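Re: Stovness in July, huts and permits
16/07/2022

> Has anyone done the north ridge of Stovness lately? We're 2 people,
> thinking of two nights at the Pretov hut, then over the top and
> down to Vieira. Do we need to book, and is one 50 m rope enough?

Quick one, packing tonight. Went up end of last month. Yes book, the hut only sleeps 9 and they did turn a pair away while we were there.
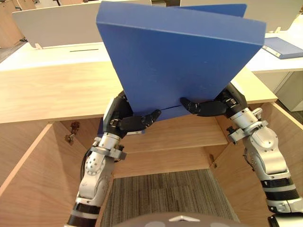 Permit is seperate from the hut. Get it at the Plidard office before you drive up, no signal past the bridge. They want cash.

Rope: 50 is fine for the ridge. Not fine for the rappel on the Vieira side, comes up short, you end up downclimbing wet slab. We didn't love it. Take a second one or go back the way you came.
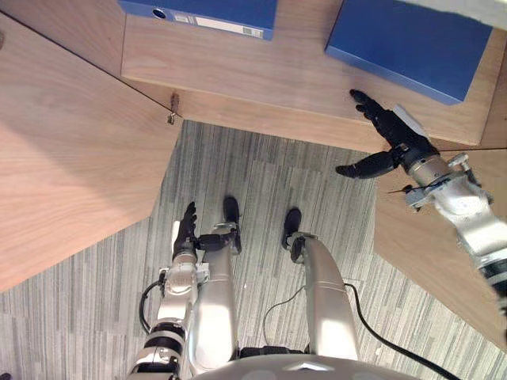
Snow in the gully still, hard before sunup, mush by ten. Crampons yes. Start early, like 3 am early. The last 459 feet is all loose junk so helmets on and dont climb under anybody.

Water at the hut ok if you boil it. Stove there was broken, bring your own.

Back online in a week if you need the track.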